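Search this site Enter keyword

Wavano method

The Wavano method is a procedure for teaching a robot to clear and arrange small objects on a table from a limited number of human demonstrations. It was developed by the engineer Florante Tiongson and his colleagues at the Rutadside laboratory, and it was first described in a technical report dated 2018-08-02. The method belongs to the family of imitation learning, in which the robot is not given rules for the task but copies the behaviour of a person who performs it. It is known mainly for its way of choosing the starting positions of the objects, called the scatter rule.

Background

Before the Wavano method, the group at Rutadside worked with a system named Tindo. Tindo was trained on demonstrations in which the objects always started from the same marked places. The robot learned these demonstrations well, but it failed when an object was moved by the width of a hand. Tiongson wrote in the report that the first Tindo "had learned the table and had not learned the fruit", and this sentence is often repeated when the method is presented.

The usual answer to this problem was to collect more demonstrations. The laboratory had only one robot and two trained operators, and the report explains that a larger collection was not possible in the time of the project. The group therefore studied how the same number of demonstrations could be spent in a better way.

Procedure

A demonstration in the Wavano method has three parts: the layout, the execution and the check.

In the layout, an operator places a small set of objects on a plain table. The set normally has one container and several items which differ in shape and colour. The places are decided by the scatter rule. According to this rule, no object may stand in a place where the same object stood in any of the last 42 layouts, and every object must have enough free space on all sides for the hand of the robot to come down. The container is also moved, although less far than the other items, and it may be turned.

In the execution, the operator guides the robot through the task with a hand controller. The operator is asked to work at an even speed and not to correct small mistakes by going back. A demonstration with a dropped object is kept if the operator picks the object up again, and it is marked as a recovery. The report gives much importance to these recoveries — without them the trained robot continued its movement with an empty hand.

In the check, a second person compares the first and the last camera picture of the demonstration and confirms that the objects are the ones written in the list. This step was added in July, after a mistake in the names of several objects was found in the earlier material.

Seidel variant

The Seidel variant changes only the layout. Instead of an operator's decision, a short program proposes the places and shows them on a screen. The variant saves the operator from remembering earlier layouts, but the positions are less natural, and in the first version of the program some of them were too near to the border of the table. Later versions keep a margin there. Both forms of the layout are still in use, and the demonstrations from both can be mixed in one training.

Objects and table

Artificial fruits and vegetables are often chosen for the method. They do not change during a long collection, they are light, and they offer a good range of shapes for grasping. A round item such as a peach can roll when it is touched from the side, a pepper has grooves on which the fingers can slip, and a strawberry is small enough to be missed completely. The surface of the table should be plain and matte, so that the reflections do not disturb the colour camera.
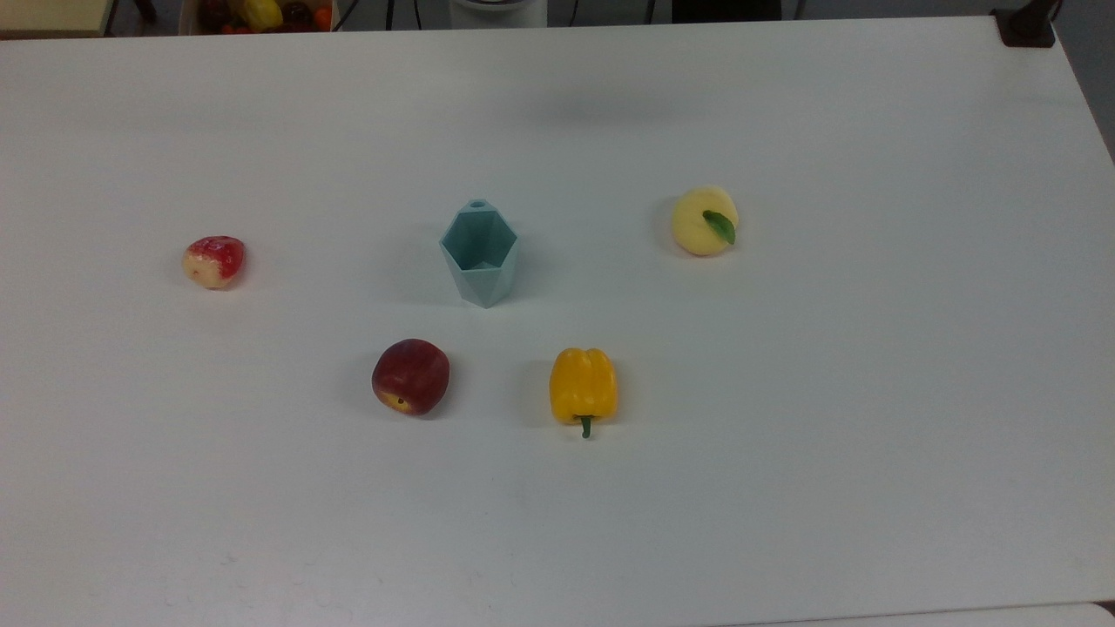 The height and the direction of the camera are fixed at the beginning of a collection and are not changed afterwards. The background behind the table is allowed to change. In the first experiments it was covered with a curtain, but the robot trained in this way became uncertain when the curtain was taken away, and the practice was stopped.

Results

The main experiment used 500 demonstrations for the Wavano method and 500 demonstrations with fixed places for comparison. Each of the two trained robots then made 200 attempts with layouts which were not part of the training. The robot trained with the scatter rule completed 163 of them and the other one 71. With the fixed layouts the difference was small, and the older approach was even slightly better there.

A longer collection of 929 demonstrations was made afterwards. It improved the grasping of small items, but it had little effect on the placing in the container. The report supposes that the reason is the view of the camera, in which the opening of the container is partly hidden by the hand of the robot during the last part of the movement.

Limitations

The method was tested on one table and with one type of hand. It says nothing about objects which touch each other or lie in a pile — the scatter rule excludes such layouts from the beginning. Transparent containers were tried for a short time and gave poor results.

See also

Tindo
Imitation learning
Scatter rule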